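Tuesday, late, feet up at last

Right, tea made, biscuit tin within reach, let me get today down before it all slides out of my head. The sandwich shop is nearly ready! I've been promising the little ones a proper pretend café since the start of March and kept putting it off, mostly because the toy food lived in one enormous bag under the stairs and I couldn't face it. Well, I faced it. I tipped the lot out on the living room carpet this morning and sat in the middle of it with the radio on, sorting (half a pear, endless chips, a fish finger I have no memory of buying).

The green cloth came out of the airing cupboard and I didn't iron it. I did think about ironing it. Then I thought about who is going to be sitting at it, and put the kettle on. 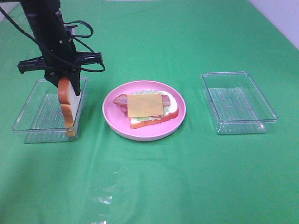 Miyuki Tsuji rang just after lunch to ask whether she could bring her two along as well, and of course I said yes, so that makes 5 children and me. She's just back from seeing her mum in Nagano and sounded worn out, poor thing, but she perked up when I told her about the menu. Her youngest apparently won't eat a real sandwich unless it's been taken apart first, so we'll see how he gets on with bread and cheese that he can pull to bits as often as he likes.

I've decided against a till. Last time the till caused tears and the coins ended up down the back of the sofa. They can have notepads for the orders instead, and I found a Notix one in the kitchen drawer with almost 200 pages left, so that should survive even my nephew's handwriting. He writes one letter per page, very large, and then tears it off with great ceremony.

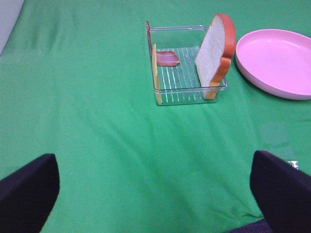
What I still can't settle is whether to give them everything at once or bring the fillings out bit by bit. If it all goes out together they'll be stacking towers in two minutes flat. Then again, towers are fun! I might start with bread, cheese and bacon and keep the rest in the bag until somebody complains about the service.

Must remember: washing-up bowl, aprons from the hook, ring Miyuki back about parking. And real sandwiches, because all this has made me starving and there's hardly a crust in the house. Bed now.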